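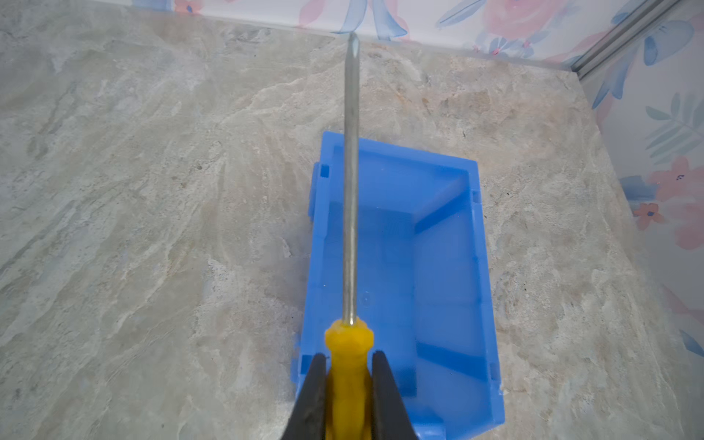

Tools and Where They Belong

A screwdriver turns screws. It has three parts: the handle, which is held in the hand; the shaft, which is the long metal rod; and the tip, which fits into the screw. The Civton Children's Workshop keeps 369 hand tools, and every one has its own place. Visitors are asked to learn these places before starting work.

A Phillips tip is shaped like a cross. A flat tip is shaped like a thin blade. The tip must match the slot in the screw, or it may slip and damage the metal. A bright handle, such as a yellow one, is easy to find on a pale surface.

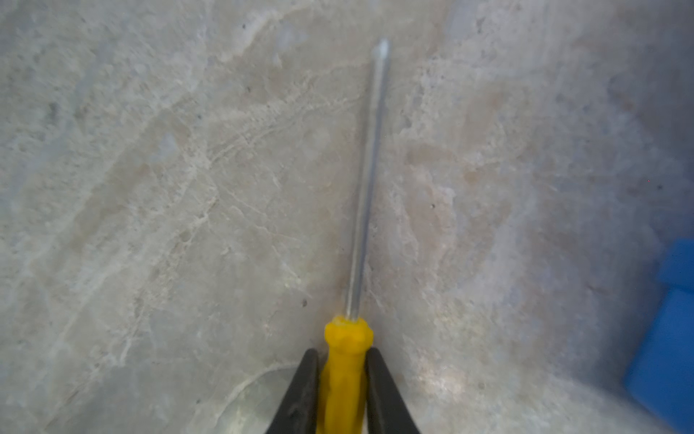 Putting Tools Away

Tidying begins 15 minutes before closing time. Tools go into open bins or crates, where they can be seen from above. Carry one screwdriver at a time and point the tip away from other people. Toys and tools are stored separately.
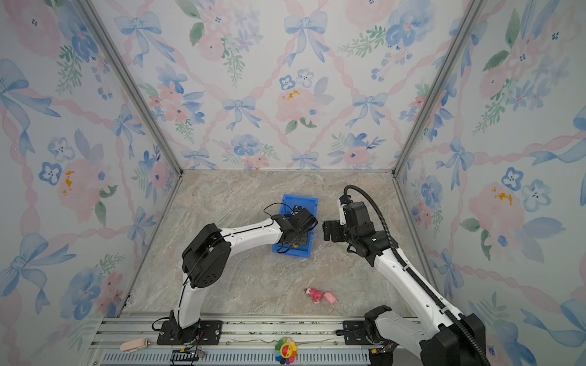

Why should a screwdriver not be left on the floor?
Someone may step on it and fall. A long, thin tool can also roll under furniture and be lost.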